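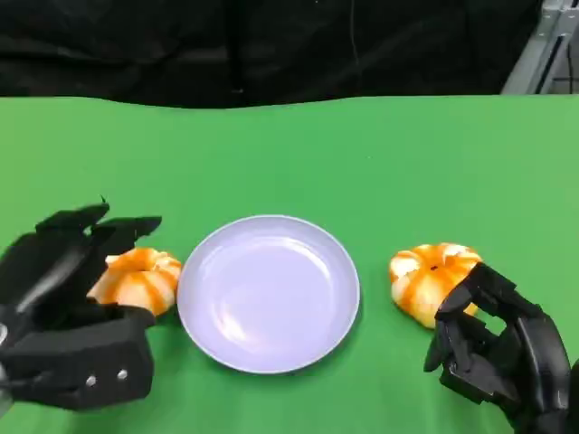
Why did the left hand stay put after the stop command went out?
The driver had latched error 1677, and a Jastance hand with a latched error ignores everything, including the polite request to stop.

For anyone joining the Ciser list late, the task is a plate and a couple of striped pumpkins, one hand each side. As manipulation goes it's not brain surgery. The Ullonine controller carried on as though it were.

What I have so far, from the log:

1. The finger stalled and the driver threw 1677. The controller wrote this down at debug level, where it could trouble no one.
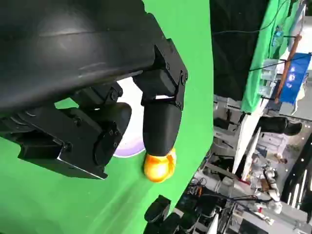
2. The arm planner waited 12 seconds for a "hand open" message, gave up, and assumed the hand was open. I have found the line of code. It has a comment saying "should be fine."

3. The arm then tried to leave, with the hand still latched. I hit the e-stop. The e-stop works, by the way, and is the only part of this stack I'd recommend to a friend.

Clearing the fault from the Rotich panel turns the light green
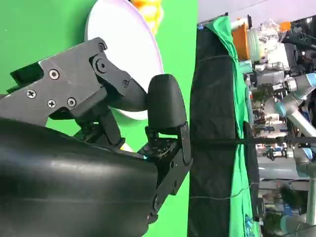 but leaves the latch set on the hand itself, so the panel is really just reporting its own mood. You need a full power cycle of the hand. I got the same thing on run 18 with the speed cut in half, so please stop telling me to slow it down.

Patch to follow: no "hand open," no arm motion, ever. Objections welcome before I merge.
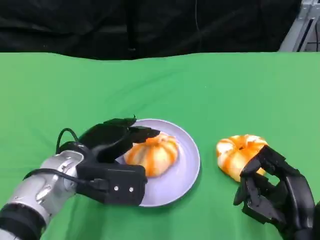
Thư Quách wrote:
> Saw the left hand hang again on release 2. The panel was green
> so I was about to reach in and free the finger. Is that safe,
> or does green mean something else this month?

Something else. Kill the power first, please.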